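Filed under: Simulation, Robot Learning, Notes

Two handles, two arms, and a policy that picks the wrong one

6/3/22

I have been working on the double-door task in simulation since February, and I finally have enough runs to write something down. The task is simple to state. A two-armed robot stands near a pair of black paneled doors, with the handles mounted close together at the center seam. It has to get a gripper on each handle and pull both doors open.

I picked it because the handles are so close. If the arms come in carelessly, the grippers get in each other's way before either one touches anything. The reach itself is not hard. The order is hard.

The setup runs in Adolano, with the Zenville room pack for walls and floors. The policy gets a head view and a view from the wrist, plus joint angles. It is trained on 62 demonstrations that I collected by teleoperation.
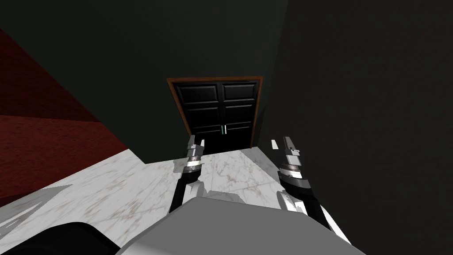

The first version was plain behavior cloning. Over 20 test episodes it opened both doors in 5. Most of the failures looked alike in the logs. Both arms moved at the same time, one slowed down near the handles, and the other one slowed down too. Then they stayed there until the time limit.

I think this comes from my own demonstrations. I sometimes started with the left arm and sometimes with the right, and I never kept track. The policy learned something in between, and that is a bad place to be with two grippers and very little room.

The wrist view was my other suspect. It runs in grayscale to keep the input small, and up close a bright surface can wash out to pure white. At that point the network has very little to work with, and I could see it leaning on the head view instead.

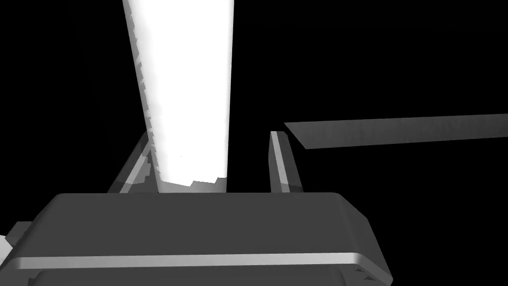

Aebischer wrote under my last post that I should drop the wrist input completely and see if the numbers moved at all. "If it doesn't get worse, you were only paying for extra pixels." Fair point. I tried it, and it got worse, but only in the last part of the reach. The approach was the same with or without it. So the wrist view stays, with the exposure turned down.

The bigger change was adding a label for which arm goes first. I went back through the demonstrations and tagged each one left or right by hand. It took an evening. At test time I set the label at the start of the episode and leave it alone.

I also changed the rooms. The new layout has a brick wall, marble, and a metal rack off to the left side. I kept the green handle and the white handle so the policy would have something steady to hold on to while everything else moved.

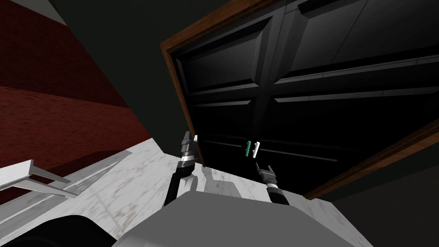
What changed with the label

With the label set, I ran 45 episodes and the standoff near the handles mostly went away. One arm commits, the other waits, then it comes in. The waiting is not pretty. The second arm drifts a little, and in a few runs it drifted far enough that it had to start its approach over.

The failures that are left are mostly bad grasps. The fingers close a bit low and slide off when the arm pulls. I tried a slower closing speed and it made no difference that I could measure. My next guess is the contact settings, which I took from the Pullamen defaults and have not touched.

I also want to try letting the policy choose the label itself. Setting it by hand is fine for a test but it is a cheat if the robot ever starts from a place where one arm is clearly better. 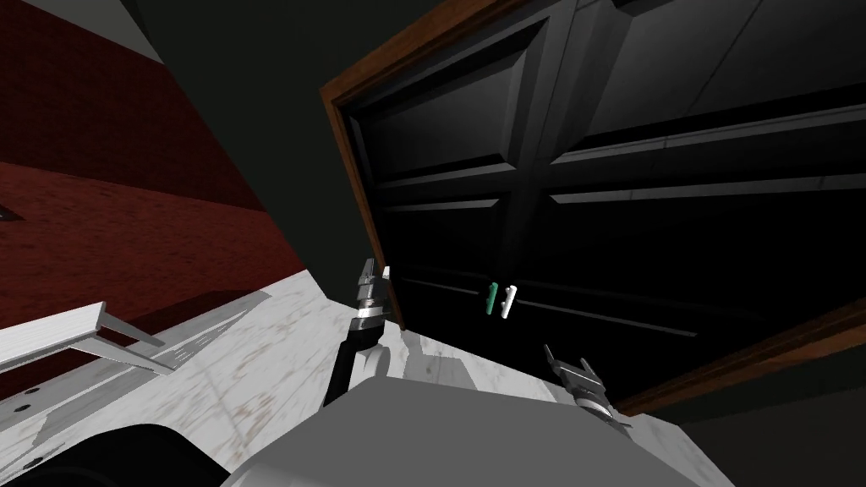 Adolano Notes

A few details for anyone trying to repeat this. The head view is not leveled. It tilts with the robot, and I left it that way in training. Joint angles are normalized per arm. The label is a single input joined to the joint vector, nothing more. I'll post the tagging script once I have cleaned out the hard-coded paths.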